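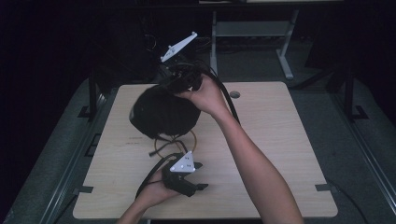
**Hedvig Sundqvist**,Zisitz 旧物修补工坊 创办人

先说好消息:Zisitz 一月要搬进 Plondinier 街的新铺面啦!写新闻稿我不太在行,就当跟老朋友聊天吧。

我们这间工坊开了8年,一直窝在 Lindemann 楼的地下室,下雨天楼梯滑得要命,缝纫机一开,楼上的牙医就敲地板(对不起啊,真的)。去年一年我们修了776件东西,背包、帐篷、雨伞、琴盒,还有一顶从马戏学校送来的旧帐幕,光是拆线就拆得我手指发麻。

新铺面有大窗户,临街,门口能停自行车。最让我高兴的是多了一间教室,Widad Chamoun 会在那里开帆布包修补班,每班4次课,从换拉链讲起,后面学补磨穿的包底和加固背带。她以前在 Restum 帆布厂做打样,手快得吓人,但教人特别有耐心,我自己的回针就是跟她重新学的。

帆布包最容易坏的地方,我见得太多了:背带根部、拉链两头,还有几层布叠在一起的接缝。线头刚冒出来的时候拿来修,几分钟的事;等到整条缝都开了,就得拆开重做,价钱也跟着上去。所以拜托大家早点来! 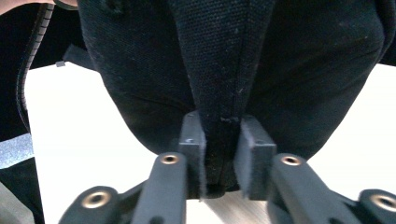

**帆布包送修之前要不要先洗?**

用软刷把灰和线毛刷掉就够了,别下水。老帆布一泡就缩,原来的针脚对不上,我们反而难补。

这次搬家装修,街坊们凑了3000克朗,我们拿去买了一台二手厚料机,声音很沉,缝四层帆布一点不喘。谢谢你们,名单我会手写贴在店里。

开门第一周,上午十点到下午六点都有人在,小修小补免工钱,只收线和配件的成本。修补班的报名表放在柜台上,想学的直接来填,名额满了就排下一班。媒体朋友想来拍照或者采访,请找 Gunnel Fjeld,她管我们的日程,提前打个招呼就行,咖啡我来煮。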